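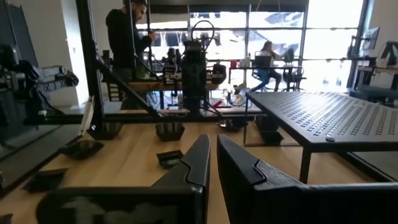 Photo: Hanne Pitkänen

Review: Brekex parallel gripper fingers, long pattern
Filed under: Club gear, Grippers

Our robotics club bought two sets of these before the autumn term, one for each arm on the sorting bench. We have now used them since September on the project most of our second-years are working on, which is picking small black plastic parts off a wooden table and putting them on a raised perforated shelf. This covers the fingers only. The arms came from the department and I won't go into them.

What you get
Two fingers, left and right, each a tall narrow blade on a wide block base. Matte black. The screws are in a bag and the instruction sheet is one page. The drawing on it shows the short pattern, so ignore the hole spacing and measure your own mount.

Fitting
The first set took me 30 minutes, most of it spent looking for the right hex key. The second went quicker. One base block needed light filing before it sat flat on our Valtonen adapter plate. I wrote to Brekex about it and they sent a replacement block, which fitted without filing.

In use
The tips are narrow enough to get at one part when others are lying close by. That was the main problem with the Miletti fingers we had before, which were wide and pushed the neighboring parts away. The shallow cup-like parts are the easiest to pick up. The flat ones are harder, and the angle of approach matters more than anything you can change on the finger.

We logged 1,357 pick attempts over the term. With the Miletti set our success rate was 70 percent. With the Brekex set it was 71. I expected more. The difference is in the kind of failure: fewer parts knocked out of place before the grasp, more parts slipping after it. The bare faces don't have much grip. Hanne Pitkänen, who runs the build evenings, put thin rubber tape on one set and the slipping mostly stopped, but the tape needs changing every couple of weeks and we haven't logged enough runs with it to give a number.

The wrist camera
If you mount a camera at the wrist, expect the fingers to take up a lot of the bottom of the picture. You can see the table through the gap between them when they are apart. Our students got used to it quickly. The dark finish is less of a help when the parts are black too, and a strip of light tape near each tip made the logged video easier to check.

Price and spares
Nearly twice the price of the Miletti fingers. We ordered through Wamau and both sets arrived in one box. Spare blades are sold singly.

Worth it?
For cluttered small parts, yes, if you are willing to add your own grip surface. For larger single objects I would keep the Miletti set and spend the money on cables.

Four out of five. I would give the instruction sheet two.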